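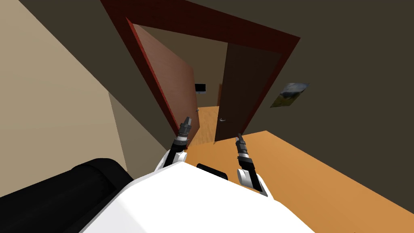 Two-arm robot at the double doors in simulation, view from behind.

How to Compare Two Grippers on a Double-Door Task in Simulation

Doors are a good test for a gripper. The handle is small, the panel swings through a wide arc, and the arm has to keep its grip while the base moves. A gripper that does well on a table full of blocks can do badly at a door.

This page goes through the way I compare two gripper models on a two-arm robot before anyone orders parts. The two models here are the Ciko, which has narrow parallel fingers, and the Mollance, which has a longer finger and a softer pad. You can use the same steps for any pair.

What you need

A simulator that lets you swap the end effector without rebuilding the whole robot
A room model with a double door and lever handles
One controller that you will not change during the test
A place to save logs and camera video

Step 1. Fix the camera first

Set the head camera before you touch the grippers. Both grippers should be in view when the arms are reaching forward, and you should be able to see through the doorway between the panels. A tilted view is fine for this. Leveling the picture costs you some of the area close to the wrists, and that is the area you need.

Save the camera pose to a file and load it at the start of every run. If the pose changes between the Ciko runs and the Mollance runs, you can't put the videos next to each other.

Step 2. Choose the start poses

Use 4 start poses. Mine are one square to the opening, one shifted left, one shifted right, and one close in, with the grippers already near the panels. The close one is the hardest. The elbows have little room, and a long finger can touch the door before the wrist is lined up with the handle.

Keep the two arms roughly parallel at the start. If one arm begins much higher than the other, you end up measuring the planner.

Step 3. Set the contact values

Most bad comparisons come from this step. Finger friction, pad stiffness and closing force all have defaults, and the defaults are often different for each gripper file. Open both files and write the values down side by side. Give both grippers the same friction unless you have measured the real pads.

Set the handle friction once and leave it alone. I also set the physics rate to 800 steps per second. At lower rates the fingers chatter on the lever and slip off, and it looks like a gripper problem when it's really a solver problem.

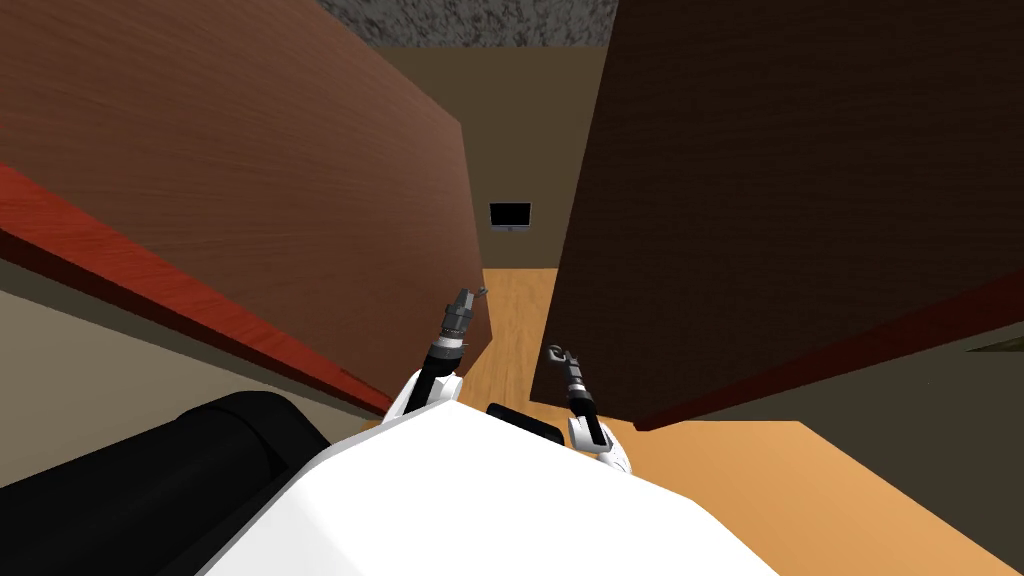 Renato Manalo wrote in to say that he would turn the rate down again once the contact values are settled, then repeat a few runs to see whether the ranking of the two grippers holds. His view is that a result which only appears at a high rate should be treated with care. I agree with that, and I now do it as a last check.

Step 4. Run the batch

Run 200 trials per gripper, split evenly over the start poses. Use the same list of random seeds for both. The seeds should move the robot base a little and change the door angle, but they should not change the lighting unless your controller uses the camera.

Stop a trial when any of these happens:

The panel reaches the target angle
The gripper loses the handle and does not get it back within 17 seconds
Any part of the arm other than the fingers presses on the door

Log the reason for each stop. A plain pass or fail is not enough - a lost handle and a forearm hitting the panel need different fixes.

Step 5. Watch the failures

Sort the log by stop reason and watch the video from each group. Look at the wrist first. If the wrist is turned too far when the fingers close, the lever will roll out of the grip no matter which gripper is fitted. That points to the approach path, and you should fix it and run both batches again.

Then look at the second arm. On a double door the idle arm is often the one that gets in the way. Park it where it can't reach the nearer panel.

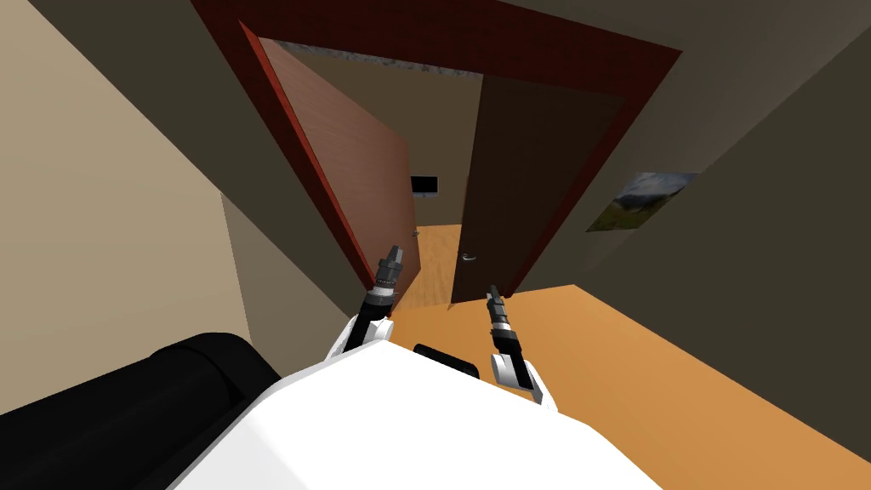
Both arms forward, doors open, with the far screen showing past the left door.

Step 6. Compare and write it up

Make one table per start pose, with a row for each stop reason and a column for each gripper. Don't add the poses together until you have looked at them one by one. A gripper can win overall and still be the wrong choice if it fails from the pose your robot will use most.

Note these with the results:

Gripper file version
Contact values for pads and handle
Physics rate
Controller version
Camera pose file

Common problems

The fingers pass through the handle. The collision shape on the handle is missing or too thin. Replace it with a simple capsule.

The door swings on its own. Hinge damping is set to zero. Raise it until the panel stays where it is left.

The arm shakes near full reach. Move the base closer and lower the position gain before you blame the gripper weight.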